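258 shares 5 comments

So I finally made it to the open day at Holub, the homewares place in Folirville, after missing it two years in a row. I got there a little before ten in the morning and there was already a line for coffee (good coffee, tiny cups). The first hall is all kitchen stuff and I breezed through it, mostly because I own too many pans already and I know what I'm like!

The room I'd come for was the one at the back, where the tables are laid out with tablecloths and everyday bits and pieces. I'm a sucker for a printed cloth. My favorite had green leaves and little orange berries on a pale background – very much my grandmother's kitchen, in the best way – and it was spread over a dark teal padded top that made the berries pop. I stood there far too long trying to decide if it would suit my own table, which is round, so no.

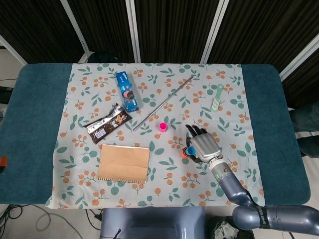 I also love a plain brown spiral notebook, the kind you don't feel bad about filling with grocery lists, and a bright pink cup will get me every time. By then I was hungry, and looking at Oreos and chocolate with nuts wasn't helping one bit.

Lunch was in the yard, run by Emo, a sandwich place from Stovimness. I had the egg and pickle one and then went back for a second, which I regretted on the drive home. The rain held off until two and then it really came down, so everybody piled back inside and the aisles got a bit sweaty.

Parking is on the grass behind the building, so wear shoes you don't care about. Next one is in April, and I'm bringing my sister's measuring tape and the dimensions of her dining table, which is a rectangle, lucky her.

3,108 views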